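Malard Project
By Radosław Marciniak
June 13, 2023

The Malard Project is a student robotics project at the Zeltow technical college in Grarkovberg. It studies the dismantling and rebuilding of desktop computers by robot arm, and has run each year since its first trial in February.

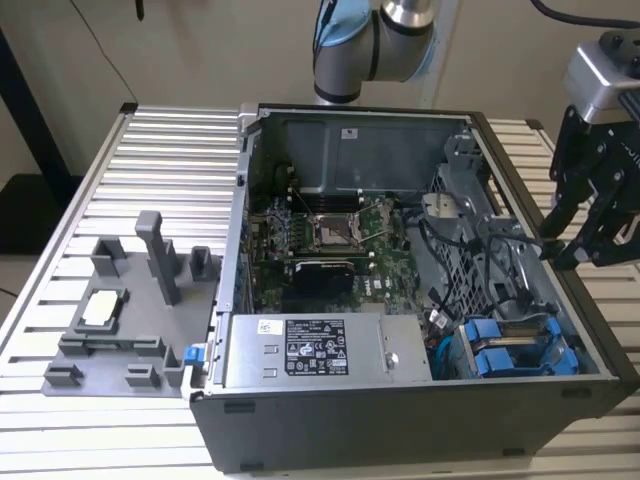

Zeltow College – Department of Automation, Robotics Group

Teams of 3 write the motion programs and design their own fixtures, which are 3D-printed. The processor has its own recess in the tray.

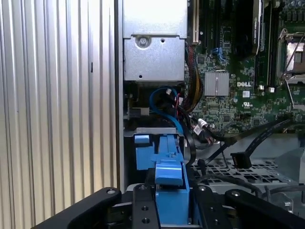

Drive handling is the assessed part of the course. Students must program the approach, the grip and the withdrawal as separate routines. The blue latch is held between the gripper fingers, with cables close by, so approach paths are checked in the Rana simulator first. The course is marked out of 600 points – 302 are needed to pass.
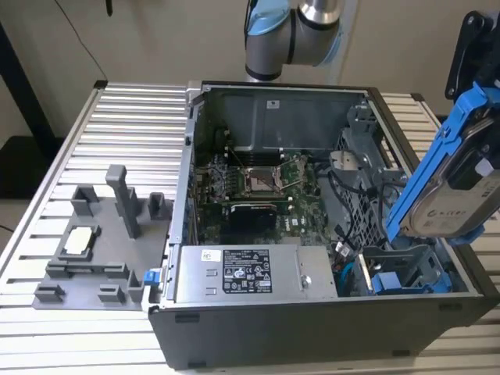 Hard drive in its blue carrier, held by the gripper at the side of the case.

Category: Student robotics projects
Contact | © Zeltow College | Back to top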